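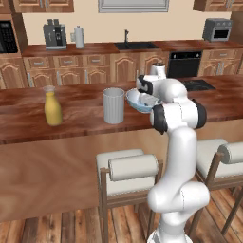

트라스탈스테드(Trastalstead) 목재·주방가구 공방 방문 보고

1. 방문 개요

본 협회 주거환경분과는 지난 1월 트라스탈스테드 지역의 목재 가공업체 헤델(Hedell)과 인근 제재소 히르키스(Hirkis)를 방문하였다. 이번 방문은 활엽수 원목을 주방 상판으로 가공하는 공정을 확인하고, 회원사가 요청한 건조 및 마감 기준 관련 자료를 수집하기 위하여 추진되었다. 현지 안내는 헤델의 생산관리 책임자 린네아 뢰닝(Linnea Rønning) 씨가 맡았으며, 분과에서는 아돔 안크라(Adom Ankrah) 위원을 포함한 네 명이 참가하였다.

2. 제재소 견학

일행은 오전 9시 히르키스에 도착하여 원목 야적장부터 견학하였다. 히르키스는 1838년 하천변 수차 제재소로 출발하였으며, 당시의 수로 일부가 현재도 부지 동쪽에 보존되어 있다. 수로는 더 이상 동력원으로 쓰이지 않고 소방용수 확보에 활용된다.

입고된 원목은 수종과 직경에 따라 구분한 뒤 말구면에 밀랍 성분의 도료를 바른다. 절단면의 급격한 수분 손실로 생기는 할렬을 줄이기 위한 조치이다. 제재 담당 수겡 긴팅(Sugeng Ginting) 씨는 상판용 판재의 경우 곧은결을 우선하여 켜되, 무늬가 뚜렷한 원목은 주문자와 협의하여 무늿결로 켜기도 한다고 설명하였다. 무늿결 판재는 폭 방향 수축이 커서 건조 일정을 별도로 편성한다.

3. 건조 및 집성 공정

자연 건조를 마친 판재는 헤델의 건조실로 옮겨져 최대 336시간 동안 인공 건조를 거친다. 건조실 내부의 온습도는 중앙 제어실에서 기록하며, 판재 더미마다 시험편을 끼워 두고 함수율을 측정한다. 참가 위원들은 시험편의 배치 위치에 관하여 질의하였고, 헤델 측은 송풍구에서 가장 먼 위치를 기준으로 삼는다고 답변하였다.

집성 작업장에서는 색조가 비슷한 판재를 바닥에 펼쳐 놓고 배열을 정하는 과정을 참관하였다. 이 작업은 경력이 긴 작업자가 전담하며, 붉은 기가 도는 갈색 목재에 짙은 줄무늬가 섞인 경우 이웃한 판재의 무늬가 자연스럽게 이어지도록 여러 차례 순서를 바꾼다. 배열이 확정되면 판재 뒷면에 분필로 번호를 적고 압착기로 보낸다.

4. 마감실 및 전시장

마감은 오일 방식과 도장 방식으로 나뉜다. 오일 마감은 보수가 쉬우나 정기적인 관리가 필요하고, 도장 마감은 오염에 강한 대신 부분 보수가 어렵다. 헤델은 아일랜드형 상판을 납품할 때 관리 안내서를 함께 제공하고 있으며, 개수대 주변의 물기 제거와 뜨거운 조리기구의 받침 사용을 권장한다.

전시장은 스토야노브스카(Stojanovska) 설계사무소가 맡아 최근 재정비하였다. 설계 담당 나나 나르테이(Nana Nartey) 씨에 따르면, 조명은 목재의 색이 과도하게 붉어 보이지 않도록 조정되었다. 다만 출입구 쪽 통로가 좁아 단체 관람 시 혼잡이 발생하였으며, 이 점은 간담회에서 헤델 측에 전달하였다.

5. 간담회 및 후속 조치

오후 4시에 열린 간담회에는 헤델의 영업 책임자 테테 아피아(Tetteh Appiah) 씨가 참석하여 납품 기간과 자투리 목재의 활용 방안을 논의하였다. 헤델은 현재 자투리 목재를 도마와 서랍 손잡이 제작에 사용하고 있으며, 일부는 지역 직업학교에 실습재로 제공한다.

분과는 이날 수령한 건조 기록 양식과 마감 시험 자료를 번역하여 회원사에 배포할 예정이다. 함수율 측정 방식에 관한 추가 질의는 분과 사무국에서 취합하여 헤델에 서면으로 송부한다.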